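Vovby 手持夹爪采集套件 · 毛巾折叠示例数据说明（README）

写在前面

谢谢你下载这份数据。这份说明写得有点长，因为我们自己也常常拿到一个压缩包，打开之后对着一堆文件夹发愣，所以宁可多说几句。赶时间的朋友可以先翻到“目录结构”，跑起来之后再慢慢回来看别的部分，我们不会介意的。

Vovby 是一套双手使用的手持夹爪采集套件，左右各一只，配一路头部视角和两路夹爪视角。操作的人直接用自己的手完成任务，录下的画面和开合量可以拿去训练双臂策略。这份示例数据随套件附送，内容只有一类任务：在桌面上整理和折叠一条浅蓝色毛巾。我们选毛巾，是因为软的东西最能看出一套夹爪好不好用，硬方块谁都夹得起来。

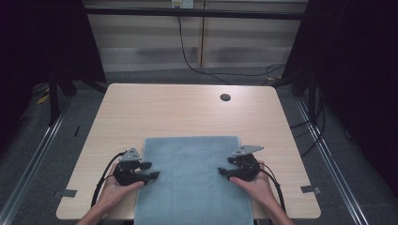 Culside 柔性物体操作组 · 数据与文档

本页由 Pankaj Nishad 和 Brijesh Pandey 维护，说明文字主要是前者写的，格式转换脚本主要是后者写的，所以文字啰嗦请找 Pankaj，脚本报错请找 Brijesh。两位都很好说话。

适合谁用

如果你刚收到套件，想在自己动手采集之前先把整条流程走通，这份数据就是给你准备的。如果你还在犹豫要不要买，也欢迎先拿去试，看看视角、清晰度和动作节奏合不合你的模型。它不适合单独拿来训练一个什么布料都能叠的策略，任务太窄，桌子也始终是同一张浅色木纹桌。

数据规模

全部共 992 段，每段从双手就位开始，到双手离开毛巾结束。我们按操作的起始状态分成 4 组：平铺、对折、随意堆放、局部拎起。其中 16 段留作快速检查，放在单独的文件夹里，下载很快，建议第一次先只拿这一部分。

目录结构

head：头部视角视频
left_grip、right_grip：两只夹爪的视角视频
state：夹爪位姿与开合量
meta：每段的分组、起止时间、备注
quick：快速检查用的 16 段，内部结构与上面相同

各路视频与 state 用同一个时钟对齐，meta 里有每段的起始时间戳。有些备注是采集时随手写的，语气比较随意，我们商量过要不要统一，最后还是原样留着，里面偶尔有挺有用的信息。

关于夹爪视角 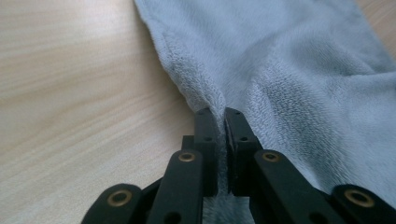 毛绒布料的抓取点，是我们在选定夹爪视角时最放心不下的一件事。头部视角看得到整体走向，可手指究竟捏住了多少布，常常要靠近看才说得清。夹爪视角里，缝边一路通到两片指垫之间，捏住的那一窄条绒面也看得见，做抓取点标注时就有了依据。我们自己标注的习惯是先看夹爪视角定下接触的时刻，再回到头部视角核对另一只手在做什么，来回切换有点费眼睛，但习惯之后并不慢。如果你的模型只吃一路图像，我们还是建议从头部视角开始，等基线稳定了再把夹爪视角加进来。

要提醒的是，夹爪视角的下半部分一直有连杆。有用户写信问能不能裁掉，当然可以，裁剪参数写在 meta 的说明里，不过我们更愿意保留它，连杆的姿态和开合量直接相关，模型有时候能从中学到东西。

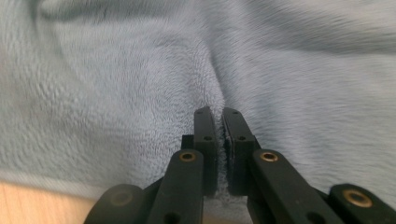

裁剪之后请记得重新核对分辨率设置，转换脚本不会自动帮你改，这个坑我们组里踩过不止一次。Brijesh 打算在下一版脚本里加一条警告，届时会同步更新本页。另外，做颜色增强时幅度请收着一点，浅色布料配浅色桌面，对比本来就不算大，调得太猛布边容易糊掉。

采集时的几点心得

手腕放松，夹爪闭合之后稍停一下再提，开合曲线会干净很多。线缆顺着前臂走，别让它压在布上。双手同时提两个角的动作，刚开始很容易一高一低，先空手练几遍再录，会省下不少返工的时间。每录一段，最好马上回放头部视角，确认两只手都在画面里，否则攒到晚上一起看，心情会很复杂。

还有一点私心话：请不要为了好看而把犹豫、重抓的片段都删掉。我们保留了这些片段，并在 meta 里标了 regrasp，训练时要不要用，由你决定。

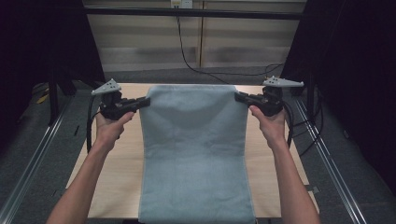 Srivastava 来信说，他们把标了 regrasp 的片段全部放进训练集，起初担心策略会变得拖拖拉拉，后来发现第一次没抓稳时它肯再试一回，倒是比原先让人省心；只是他也抱怨，regrasp 的标记只到段，没有到具体时刻，筛起来很费劲，希望我们能补上。

这个意见我们收下了。逐时刻的标记正在补，quick 文件夹会先更新，其余部分排在四月的版本里。补标的规则很简单：指垫松开又重新闭合，且目标仍是同一处布边，就算一次重抓。如果你对这条规则有不同看法，趁现在告诉我们最合适，等全部标完再改就要伤筋动骨了。

已知问题

有 2 段的右夹爪开合量在开头缺了一小截，meta 里标为 partial，视频本身没有问题。
堆放组的段落长短差别较大，按固定长度切片时请留意末尾。
旧版转换脚本会把左右夹爪的文件夹读反，请使用随本数据附带的版本。

使用与反馈

研究和教学用途可以自由使用，商业用途请先与我们联系。若在报告里用到，写明“Vovby 毛巾折叠示例数据，Culside 柔性物体操作组”即可。问题请发到 Coddale 论坛的套件版块，附上段号和脚本版本，我们通常在上午集中回复。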